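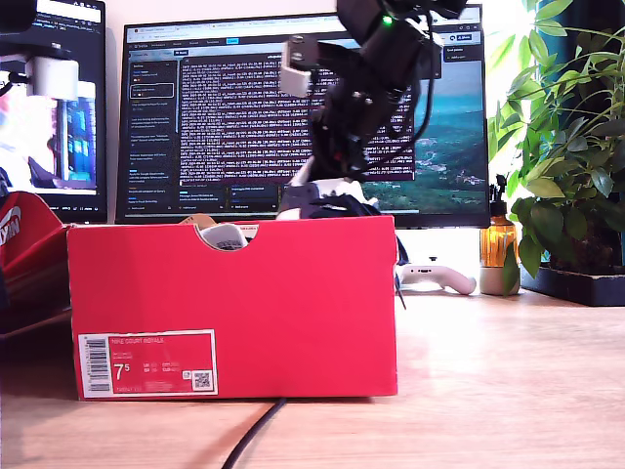
The arm reaching into the shoebox during the packing task, with the log window open on the monitor behind.

Progress Report, Teaching by Demonstration
Filed under: Grant Updates / Shared Workbench
6 min read

Friday, January 24, 2020

Dear Kamala and everyone at the Plarnenetti Fund,

Thank you for your patience with this one. I had meant to get it to you before the holidays, and then the holidays arrived with most of our December recordings still unchecked, and I thought you would prefer a later report with proper numbers in it to an early one full of promises. I hope I guessed right!

You'll remember that the grant pays for one question, asked over and over in different ways: how much showing does an arm need before it can do an ordinary packing job by itself? We picked shoes and shoeboxes at your board's suggestion (the Issa warehouse people had been so generous with their advice in the fall), and I'm very glad we did. A shoe is an awkward thing. It is soft in some places and stiff in others, the laces wander, and it only sits well in the box if it goes in at a decent angle. People do it without thinking, and we found that explaining to a new operator what their own hands are doing can take most of a morning.

As of this week we have 1,545 demonstrations saved and labeled. They were made in two ways. In the first, the operator takes hold of the arm and walks it through the motion. In the second, the operator drives it from a distance while watching the camera views. I had expected the hand-guided recordings to be the better ones, and for the reach toward the box they are, very smooth and easy to learn from. Once the gripper is down inside the box, though, a person's hand and forearm tend to block the camera, and a good many of those recordings had to be thrown out. The remote ones are slower and a bit jerky, but the view stays clear the whole way through. We have been leaning toward remote control for everything below the rim of the box, and I would like to keep going that way unless you see a reason not to.

Wirer, our recording program, has settled down a great deal. In the fall it dropped frames whenever a session ran long, and we didn't always notice until the next day. Now it writes to the log as it goes, and the operators have gotten into the habit of glancing up at the window between tries. Jinier, the training side, is still the slower half of the house. A full training run takes 9 hours, so we start them before we go home and have something to look at over coffee.

On results, I want to be careful. With the box in its usual spot and the shoe set down facing the way it faced in the recordings, the trained arm placed it properly in roughly eight tries out of ten. Turn the shoe around and it does much worse. It will often grab at the heel, lift, and then hover over the box as if it were making up its mind. We think this is mainly a gap in what we showed it, as nearly all of our early demonstrations began with the toe pointing the same way. We have been recording the other directions since New Year's, and the first training run that includes them should be ready to discuss when you visit.

Two things have slipped. The lidding step, where the arm closes the box after packing, has not been started in any serious way, and I would like to move it to the spring. We also planned on four trained operators and have two, myself included. The other one has become wonderfully quick at the remote work, quicker than I am by a good margin, but we can't both be at the bench all day, and a third person would help more than any new piece of equipment.

Spending is on track. The gripper pads wore down faster than we budgeted for, and we covered that out of the travel line, which had hardly been touched. The full sheet is attached to the email.

Please do come by when you're next in town, and plan on taking a turn at the controls. Your first shoe will probably land on its side, and we'd be happy to keep that recording too.

With warm thanks,
Amanuel Gebreyes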